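How many demos per object before I move on? (hand-held gripper, power strip task)

Asked by cordwrangler in Data collection

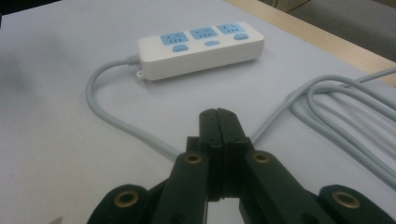 Bit stuck on planning so asking before I waste another afternoon. Collecting with the hand-held gripper, task is "press the switch under the named socket" plus a second one, "move the cord clear of the strip". Three switches, so three versions of the press.

So far 98 demos. Trained on those and it goes for the middle button nearly every time, whatever I ask for. Left one it manages now and then, right one hardly ever. The cord task is worse, it just prods at it.

Things I've kept the same: table, lamp, start pose with fingers closed. Strip gets nudged a bit between goes but not much tbh. Cord I leave however it lands.

Do I need loads more of the same or am I doing somthing wrong? Would like to be done by end of June. Using Tatuvero for the labelling if that matters.

Tags: demos, gripper, small buttons, cables

3 answers

Answer from Esperanza Ridgeway (accepted)

More of the same won't fix it. Check your split first — I'd bet most of your presses are on the middle one. Had this at Cerkmont with a row of light switches, 761 demos and it still loved the centre. We binned a big chunk and it got better.

What I'd do:
Equal numbers per button. Shuffle the order, don't do all the lefts then all the rights.
Move the strip properly. Turn it right round for some, push it to the far side for others. If the strip hardly moves, the middle is always the safe guess.
Vary your start. Higher, lower, off to one side. Open fingers for the cord ones.
Keep a few where you drift off and correct, those are gold.

Cord is a seperate problem. Train it on its own to begin with. And pick one rule for where you grab, e.g. always a hand's width from the housing, or you're teaching it five different tasks. Coil it differently each time too, don't just leave it.

Also leave the strip unplugged from the wall while you're at it, obviously.

Comment from cordwrangler: just counted. 37 of the presses are left and right put together, all the rest are middle. Oh dear. Redoing tomorrow.

Answer from plumduff

Could be labels. Mine had left and right swapped in Tatuvero whenever the strip was turned round. Watch 7 or so clips with the label showing, takes no time.

Answer from benchtop_mo

just get more data, works for me

Comment from Esperanza Ridgeway: more of what though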